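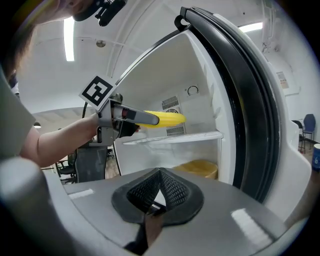 LENDOLBRIDGE, May

The sweet corn festival in Lendolbridge is held three months before there is any sweet corn in Lendolbridge. Visitors bring this up. Residents have heard it.

"You can have your festival when the corn is ready, or you can have it when the fairground is free," says Natalia Olvera, who has run the thing for longer than she planned to. August belongs to the tractor pull. September belongs to a wedding business that books the pavilion years ahead and pays on time. So the town of 4,000 celebrates its main crop in May, with ears trucked up from somewhere warmer, while the local plants stand ankle-high in the fields on both sides of the road and look on.

I went because my editor grew up near there and remembers it as magical. My editor was nine. I am not nine, and I had driven 200 miles on a breakfast of gas station almonds, and I was prepared to be fair but no more than fair.

The first thing to know is that everybody has a view on how long to boil it. Gianni D'Amico, who works the big kettle behind the pavilion, gives it two minutes. His neighbor at the next kettle, Seija Lehtinen, gives it none at all. She puts the ears in, turns off the flame, shuts the lid and goes to talk to someone. When she has finished talking, the corn is done. Since Seija's conversations vary a good deal in length, so does the corn, and her line is still the longer one. Gianni has noticed.

"She has the shade," he told me.

The second thing to know is the butter. There is a school that rolls the ear on the stick, and a school that butters a slice of white bread and wraps it around the ear like a blanket. Then there is Arne Kohlhase, who melts his in a coffee can and dips. Arne farms out past Rilby and has opinions about most of what the rest of us call sweet corn. The old kinds, he says, started losing their sugar the minute you picked them, which is why his grandmother wanted the water boiling before anyone went out to the field. The newer kinds hold their sweetness for days in the refrigerator. He regards this as a kind of cheating.

"It used to be you had to run," he said. He did not look to me like a man who had run lately, but he said it with feeling, and then he ate three ears in a row without speaking.

I asked him what he grew himself. He grows the newer kind.
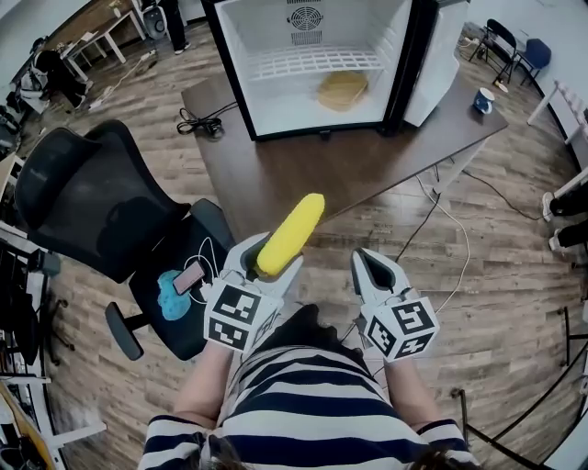

The parade starts at ten in the morning and is over by twenty past, including the part where it turns around at the grain elevator and comes back so people on the other side can see it. There was a fire truck and the high school band, minus its tubas, which were at a competition in Palacios with the tuba players. There was a float from Juvent, the seed dealer, throwing hard candy with more arm than seemed called for. The Corn Queen rode on the back of a pickup in a green satin sash and a hooded sweatshirt, it being 52 degrees.

The eating contest comes after. The record is 40 ears, set by a visiting electrician who entered because he was waiting for a part. He hasn't been back, though his name is painted on a board by the restrooms and people talk about him the way other towns talk about a senator. This year's winner was Abla Shboul, a dental hygienist, who ate her way along each ear in tidy rows, left to right, like a typewriter. The typewriter people and the round-and-round people do not mix. I am a round-and-round person and I was moved down the bench.

"You miss the ends that way," she told me afterward, kindly, handing me a length of floss from her purse.

By midafternoon the wind had come up and the pavilion smelled of steam and wet husk. I had decided on one ear for research and was on my fourth. I'd had one from Gianni's kettle and one from Seija's, then another of each, because it is hard to be sure. Gianni's were crisper. Seija's tasted more like corn, if that makes any sense, and I wouldn't want it getting back to him.

Natalia was already stacking chairs. I asked whether anyone had ever tried holding a second, smaller festival in August, when the fields are full and you could walk out and pick your lunch.

"By August," she said, "we're all pretty sick of corn."

She gave me a dozen ears in a feed sack for the drive. I ate one raw in the parking lot.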